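Week 4: Where the Heat Goes
Notes for Physical Science II – instructor Yoon-hee Yoo

Welcome back! We are leaving pulleys behind and starting my favorite unit of the whole course. Please read these notes before lab, and bring them with you, because the margins are wide enough to write in.

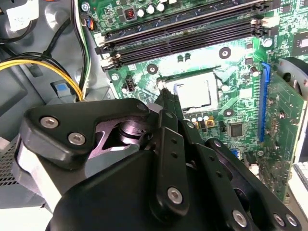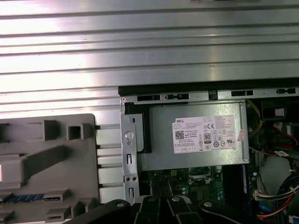 Inside a desktop computer case

UNIT 2: HEAT TRANSFER

Let's start with a spoon. Leave a metal spoon and a wooden spoon in the same kitchen drawer overnight, then pick them both up in the morning. The metal one feels colder, and almost everybody will swear that it is colder. But the two spoons have been in the same drawer for hours, so they are at the same temperature! What your fingers notice is how fast heat is leaving your skin. Metal carries it away quickly and wood carries it away slowly. Hold on to that idea, since the rest of the unit keeps coming back to it.

Temperature and heat

We use these two words as if they meant the same thing, and in this class they won't. Temperature tells you how energetic the particles in a thing are, on average. Heat is energy on the move from a warmer thing to a cooler one. A bathtub of warm water has a lower temperature than a cup of hot tea, but the tub has far more energy to give up before it reaches room temperature (try waiting for one to cool some evening, you'll be there a while).

Conduction

Conduction is heat moving through a material, or between two things that touch. Fast-moving particles jostle their slower neighbors, the neighbors jostle the next ones along, and so on down the line. In metals, free electrons do most of the carrying, and they are very good at it.

Four things decide how much heat gets through a slab each second: the material, the area, the thickness, and the difference in temperature between the two sides. Double the area and you double the flow. Double the thickness and you cut it in half. Bilal Geagea asked last term whether two thin blankets beat one thick one. What a good question! They often do, and the reason is the layer of air trapped between them. Still air is a poor conductor.

Convection

Once air or water starts to move, it can carry heat along with it. Warm air is less dense than cool air, so it rises and cooler air slides in underneath. That's natural convection, and it's why the top bunk is the warm one. If a fan or pump does the pushing, we call it forced convection – same idea, usually a lot faster. A desktop computer with a fan uses forced convection, and so does your hair dryer.

Area matters here too. Fins and folds give the air more surface to touch. Look at an old cast-iron radiator, or the cylinder of an air-cooled motorcycle engine, or the ears of a jackrabbit.

Radiation

Every object gives off radiation, including you. No material is needed in between, which is how sunlight reaches us through empty space. Dull black surfaces give off and soak up radiation well, and shiny ones do both badly. Steinar Grímsdóttir's guest talk in August had that wonderful demonstration with the two soup cans, one painted black and one left bare, and we'll repeat it in lab with hot water.

Worked problem

A small immersion heater supplies 1,268 joules to a cup of water. The cup and the air take up 785 joules less than that. How much energy goes into the cup and the air, and how much stays in the water?

Cup and air: 1,268 – 785 = 483 joules. The water keeps the other 785 joules. Every joule has to be somewhere!

Before lab

Read the Khoury chapter on heat, but skip the section on phase changes for now. Find one thing at home that is built to lose heat and one that is built to keep it, and write a few sentences on each. Fadi Khalaf will run the 10 a.m. lab and I'll take the afternoon one. Wear closed shoes, as we'll be pouring hot water.

Questions? Stop by the Bulwood Building, Room 2 | Physical Science II course notes | Back to top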